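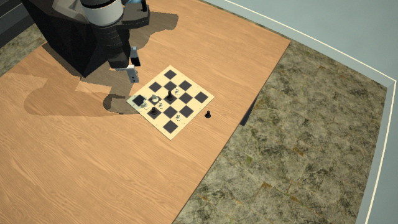
2021-07-21

I spent most of February rewriting the rules we use for scoring chessboard tasks in simulation, and I have been living with them long enough to know which ones hold up. The old document, inherited from the Redetti project, was one page and left most decisions to whoever ran the batch. Two people could score the same run differently and both be right by the text.

The current rules apply to any scene with a table, a board, a handful of pieces and an arm with a parallel gripper. Four of them do most of the work.

Rule 1. The start state is written out before the first motion command. Every piece gets a pose, including pieces that are off the board. A pawn standing on the bare table is part of the state and goes in the file with the same fields as a piece on a square. The Redetti batches skipped these, and we could not reproduce a single collision involving one.

Rule 2. Board orientation is randomized and logged. If the board is always square to the arm, a policy can pass by learning table coordinates. We draw the yaw angle fresh for each episode and store it next to the seed. Square names follow the board, never the table.

Rule 3. A placement counts when the center of the base is inside the target square, the piece is upright, and both fingers are clear of it. The pose is read 2 seconds after release. Before this was fixed, one of our scripts read it at the moment the fingers opened, and pieces that later fell over were counted as good.

Rule 4. Any contact with a piece other than the commanded one ends the episode as a failure, even if the neighbor does not move. Contact is taken from the physics engine and not judged from rendered views.

That last rule was the hard one to get agreed. Approach clearance depends on how far the fingers are spread, and with a wide opening over a small board there is very little room between neighbors. We now require the opening width to be declared per grasp. A run without a declared width is rejected by the checker before anyone looks at it.

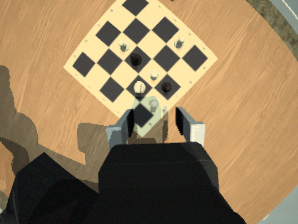 Daichi Nomura wrote to me that Rule 4 is too strict as it stands. His point is that a brush that leaves the neighbor in place would be accepted on a real bench, and that counting it as a failure hides the difference between a careful policy and a reckless one. He would rather log peak contact force and set a limit.

I agree with the logging and have added the field. I don't agree with the limit yet. Contact force in our engine changes with the solver time step, so a threshold tuned on one machine's settings means little on another. I reran 670 old episodes at two time steps, and 40 of them changed sides of the limit he suggested. Until that number is close to zero, the rule stays binary.

Still open: what to do with a commanded piece that starts out lying on its side. Hülya Canpolat has a draft.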